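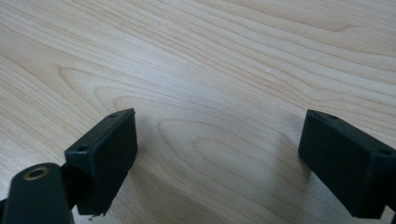
Skaltberg Product Documentation

Products > Software > Perception and Planning > Akwood

Akwood is the perception and planning package in the Skaltberg software line. It takes recordings made with hand-held grippers and turns them into trajectories that a robot arm can follow. The current release is dated December 13, 2020 and replaces the version issued in September.

The package reads two kinds of video: the close view from the gripper, in which both fingers remain visible, and a wider view from the head of the operator. Akwood places both on a single clock and estimates the position of each gripper at every step.

Finger tracking

The finger module, Fudenent, measures the opening between the two fingers from the gripper view alone. It was designed for plain dark fingers on light surfaces, including wood with a strong grain, where curved lines can be mistaken for the edge of an object. A wide opening with bare tabletop between the fingers is recorded as an empty grasp, and the planner does not look for contact until the opening changes.

Two-handed work

Many tabletop tasks call for one gripper at the object and the other held ready. Akwood keeps a separate track for each hand and marks the intervals in which only one is engaged. Objects with open sides, such as wire baskets, are handled as containers - the planner keeps the fingers clear of the contents unless the task file instructs otherwise.
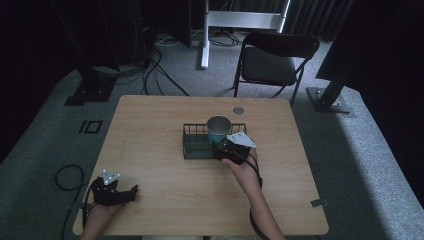 Two-handed task with a black wire basket and a teal-green cup.

Capacity and licensing

A standard license covers 3,000 recordings per project. The base library supplied with the package holds 1,398 annotated grasps, and users may add a further 1,000 of their own. Batch processing is limited to 1,000 recordings per job.

Trajectories are exported as plain text or in the Carhuamaca format, which retains the finger opening and the confidence value for each step. Files from the previous release can be opened without conversion, but they must be saved again before they are used for planning.

Akwood is supplied for a single workstation. Site licenses are available on written request to the Skaltberg software office. Requests should state the number of workstations and the export format required.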